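Workshop Builds > Arms and Manipulators > Calibration and Vision

Second-hand arm, head camera and a green cloth: hand-eye numbers won't settle

Reading time: 4 minutes

Distosex
July 19, 2018

Continuing from my January thread, which has been locked. The arm is up and running in the shared workshop and I can jog it, record poses and play them back. What I can't get is a repeatable camera-to-base transform.

Setup is a head-mounted colour and depth camera looking down at a square table. The table has a dark green cloth over it, mainly to kill the reflections I was getting off the bare top. Test objects are tableware, cups mostly, plus a bowl and a plate. Plain bright colours, so the segmentation is a hue threshold and nothing cleverer.

Calibration run was 59 poses with a printed target held in the gripper. The solver converges every time. If I split the poses into two halves and solve each separately, the translations disagree by enough to miss a cup rim.

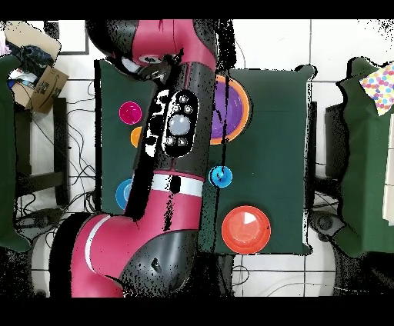 The depth is registered to colour before anything else happens, using the factory intrinsics. I drop any point further than the table top plus a margin, then cluster what is left. A typical cloud after filtering has 3632 points on the objects and a lot of rubbish along the edges of the arm. Rotation looks sane. Translation is what wanders, mostly in the direction the camera looks.

Has anyone had this with a fixed camera, and did more poses help?

Kashyap
More poses won't help if they are all the same pose. What range of wrist rotation did you use? If the gripper pointed straight down for most of them you have very little information to separate the translation terms. You want at least three well separated rotation axes. Tilt the target until the detector only just holds on to it.

Distosex
Mostly pointing down, yes. I varied position a lot and tilt not much. The cable down the side of the arm gets tight if I roll the wrist too far one way, so I'd been avoiding that half of the range.

Kashyap
Then that's your fault found. Re-route the cable with a service loop at each joint and do the run again.

Stonorbridge
I don't agree that it's found. Poor rotation spread gives you a bad translation, but the error wouldn't prefer the viewing direction unless the camera was contributing. Factory intrinsics on these are often poor. An error in focal length goes straight into range when you estimate the target pose from colour. Do the intrinsics first, then hand-eye. Otherwise you are fitting one error with another.

Kashyap
I've run factory intrinsics on three of these cameras and never had to touch them. Changing two things at once tells him nothing.

Stonorbridge
I didn't suggest changing two at once. Intrinsics, re-solve on the poses he already has, look at the split-half figure. No new robot motion needed. If it hasn't moved, go and fix the cable.

Cutach
Separate point about the ragged borders. Speckle round the arm and the table edge is normal for registered depth. The depth and colour sensors don't see round a corner from the same place, so you get a band of missing or mixed pixels at every step in height. Erode the mask by a couple of pixels before clustering. Glossy covers on the arm make it worse. It has nothing to do with the calibration.

I would also mask the arm out from its joint angles. A hue threshold will struggle with a pinkish arm when one of your cups is magenta.

Distosex
Hadn't thought of the hue overlap. I'd been moving the arm aside before each capture, so it rarely came up.

Did as Stonorbridge said. New intrinsics from a checkerboard, same 59 poses. The split-half disagreement dropped by a bit over half. Still not good enough to pick by.

Stonorbridge
So both, then. Now do the cable.

Kashyap
A bit over half isn't the same as solved. I'd still have started with the poses.

Cutach
Check that the camera mount is stiff as well. Ours was on a long bracket and sagged over an evening. Bolt a small target to the table, outside the reach of the arm, and log its position before and after the run.

Distosex
Will do. Ordering cable clips. I'll post the new split-half figure when the run is finished.

Related threads
Masking the arm from joint angles, step by step (162 replies)
Checkerboard or dot grid for intrinsics?
Service loops on a seven-joint arm
Camera bracket sag: how much is too much
Hue thresholds under fluorescent tubes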